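Why I've gone off putting names on everything

My niece started school in March and I did what every aunt does, which is go completely overboard at the stationery shop. Pencil case, ruler, glue sticks, a sharpener shaped like a snail, and then the big one: a set of notebooks with her name stamped on the cover in gold. I was so pleased with myself. She said thank you very nicely, put them on the shelf, and carried on drawing in the back of an old exercise book with half the pages torn out.

I asked her mum if she didn't like them. Oh no, she loves them, she said, she's saving them for something special. And I thought, well, that's me told, because I've got a drawer full of exactly the same thing!

I've had a Ramska journal with my initials on it for longer than I'd like to admit. Lovely thick paper, ribbon marker, the lot. It has one page of writing in it, and that page is a list of things I was going to write in it. Meanwhile I've filled goodness knows how many cheap spiral pads from the supermarket, the kind where the wire catches on your jumper, and every useful thought I've ever had is in one of those.

So my opinion, for what it's worth, is that we should give each other plainer stationery. I know that makes me sound like a grump. Personalised gifts are big business and I understand why, it shows you thought about the person and ordered early. But a name in gold makes a notebook feel like a certificate. You can't write "buy onions" under your own name in gold. You feel you ought to be composing a symphony. 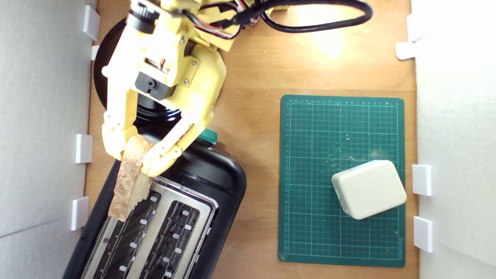

My friend Zewditu Hailu disagrees with me on this, loudly and often. She runs a little paper shop called Fladside and sells more monogrammed writing sets than anything else in the place. Her argument is that people are far too careful with themselves, and seeing your name on something nice gives you permission to be a bit grand for once. She says her customers come back for refills, so somebody must be using the stuff. I said they could be buying for other people. She said I was impossible and made me a cup of tea.

She did show me one thing that wobbled me a little. It was an old letter book she'd picked up in a box of odds and ends, dated 1847 inside the front cover, with the owner's name done in beautiful curly handwriting. And the rest of it was grocery sums! Flour, candles, somebody owing somebody for a pair of boots. Whoever it was had no trouble at all being ordinary underneath their own fancy name. Mind you, they wrote the name in themselves, and I think that's a different thing from having it printed for you.

That's where I've landed, more or less. Last month I bought my niece a plain grey pad from Hadgu, 30 sheets, nothing on the cover, and let her loose on it with a marker. She wrote her name on it four times, one of them backwards, and drew what I believe is a horse. She was on the last page by the weekend and wanted to know if I had another one.

I've ordered four more. The Ramska is still in the drawer, but I've written "buy onions" on page two.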